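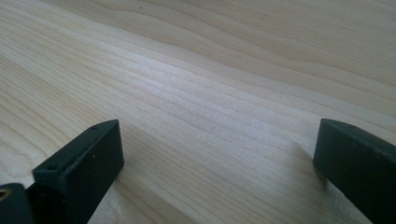
Wiping a table, can a machine do it properly yet? I ask because in our shop we finish small tables and every one must be wiped before it goes to packing, and my colleague says that in one year we will not need a person for it. I am not so sure. Look at how the light makes a soft whitish shine on the wood, with the grain still visible through it. There are also a few tiny dark marks near the top. Is a mark like this dirt, or is it the wood? I would put my finger on it and know in one second. A machine has to decide from the picture, and then decide how hard to rub.

hpeixoto
Posted April 14, 2020

---

zevano_fan
Replies: 212

For flat surfaces I think it is solved already. You don't need to decide anything. You go over the whole top with the same pressure, two passes, finished. We do 500 panels in a shift this way and the customer is happy.

---

benedita.v

Same pressure on everything is how you get a dull patch in the oil. I had to redo 85 tops in December for exactly this. The panels of zevano_fan are probably lacquered, so it does not matter there. On soft wood it matters.

---

zevano_fan
Replies: 213

Lacquered, yes. Fair point. But then buy a better pad — it is not a question of intelligence.

---

hpeixoto

The pad we changed two times. The wiping is maybe the easy part, I agree with you here. My problem is the checking after. With the lamp from the side the shine hides a small scratch, and when I turn my head it appears. Our fixed camera does not turn its head.

---

drunetti_shop

Put in a second lamp and switch between them. We tried it on chair seats and it found 94 of the 100 bad ones we gave it. The six it missed were all scratches running along the grain.

---

benedita.v

And how many good ones did it throw out? People always forget to write this number.

---

drunetti_shop

Too many, I admit it. Dark specks in the wood, mostly. A person looked at the rejected pile again, so we saved some hours but we did not save the person.

---

otasent77

At home I would already be glad with less. I have a floor robot and it is fine, but the kitchen table I still do by hand, because first somebody must take away the cups, the bread and the homework. Wiping takes me one minute. Clearing takes ten.

---

hpeixoto

Otasent77, this is a good remark. In the shop the table is clear when it comes, so we should have the easier case. I will try the two lamps on the next series from Bettencourt and write here what I get. If somebody has settings for oiled wood, please send them.

---

zevano_fan
Replies: 214

I still say one year.

---

benedita.v

You said it last year also :)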